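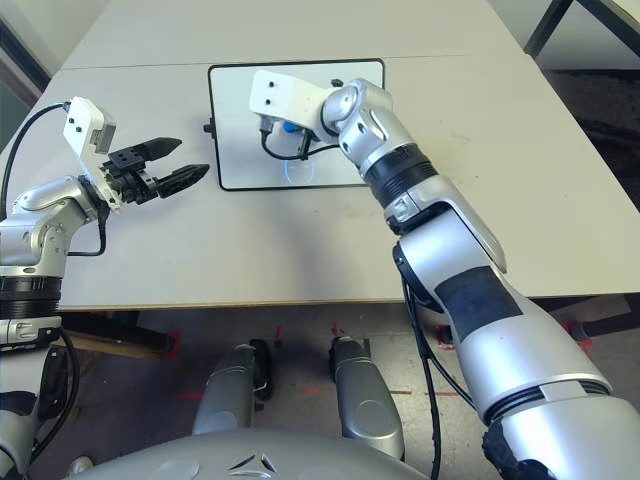 27 septembre 2021

Rentré tard de la journée portes ouvertes chez Nimelitz, les pieds en compote et un badge encore collé au pull. Nasrin Kiani m'y avait traîné en me promettant « l'avenir et un buffet ». Le buffet se composait de chips.

On nous a d'abord parlé pendant une bonne heure de Plultora, leur programme maison, avec des flèches qui montaient toutes vers la droite. Un monsieur au premier rang dormait avec beaucoup de dignité. Puis Yaqin Dai nous a emmenés par petits groupes voir la machine, et j'ai cessé de penser aux chips.

Deux bras argentés au-dessus d'une table claire, et entre les deux une tablette posée à plat, avec un cercle bleu pâle sur l'écran blanc. J'ai une tablette à la maison. Je la manie d'un doigt, en mangeant une tartine, et je n'avais jamais songé que cela méritait un public. Eh bien nous étions tous penchés derrière le cordon à retenir notre souffle, pendant que la pince noire restait grande ouverte du côté gauche, comme quelqu'un qui va prendre la parole et se ravise.

Nasrin a demandé combien ça coûtait. Yaqin Dai a répondu que la question était intéressante. J'ai noté la formule pour ma prochaine réunion avec la banque.

Ce qui m'a surtout plu, ce sont les câbles. Ils font des boucles autour des poignets, pendent, remontent, repartent le long des bras. Mon bureau en 2021, en somme, mais avec un budget. Et puis les marques de ruban rouge au sol : j'ai chez moi les mêmes, en bleu, depuis le déménagement de mai, et je ne sais plus du tout ce qu'elles désignent.

À la sortie, tirage au sort. Une voix a appelé le 795, j'avais le 600. C'est Shiyu Hao, de la compta, qui a gagné le sac en toile. Elle en a déjà un, de l'an dernier.

Dans le train, Nasrin dormait. J'ai rallumé ma tablette pour lire un peu. Batterie vide.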